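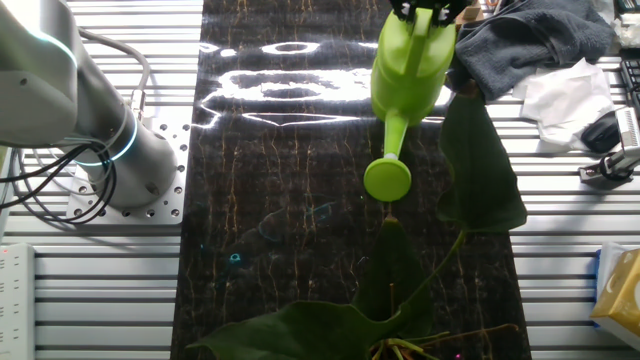

2024-11-20

Watering task all day. Target was 20 good episodes before I left and I got 11, which is less than I told Korkor Gyamfi I would have. The morning went on a calibration problem. One of the camera offsets had drifted since last night and every replay came out slightly to the left, so I threw away the first three recordings and ran the whole calibration again.

After that it was steady. Reach, close the fingers on the top, lift, carry over to the plant, tilt, hold, bring it back, set it down. I am trying to vary the starting spot more than I did on Monday. The last policy trained at Judutville had plainly learned one place on the board and went there whatever we did. I also turned the pot between takes so the leaves are never quite in the same position. The tall leaf is a nuisance on the approach and I caught it twice. Both of those are marked as failures but kept, as Korkor wants some bad ones in the set.

My tilts are still too quick. Watching them back, I hurry the last part of the wrist turn and then correct it, and the model will copy the correction along with the rest. Slowed down after lunch and the later ones look smoother.
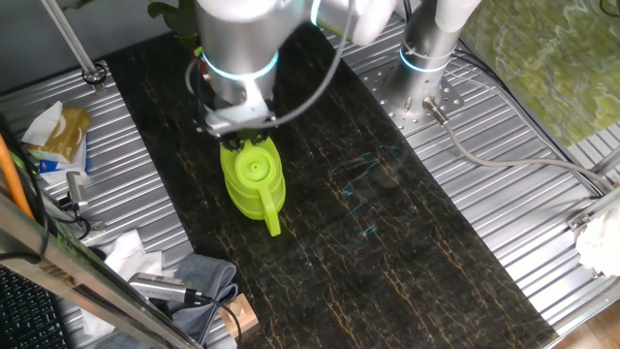
*Held by the top, upright on the marble-patterned board.*

The grip is better now that I come straight down on it. From the side the fingers landed at a different angle each time and it swung when I lifted.

Labelling took more than 5 hours across the two days, far too long for this many episodes. Rurov crashed again while saving the segment times – lost one file's worth, not serious. I have asked Dankwa if we can get the older version back until it is sorted out.

Promero want the full set in January. At today's rate that is possible but tight, and it leaves no room for the second plant they asked for.

Tomorrow: finish the missing nine, check the offsets before starting, write to Promero about the second plant. Home by seven. Neck sore from leaning.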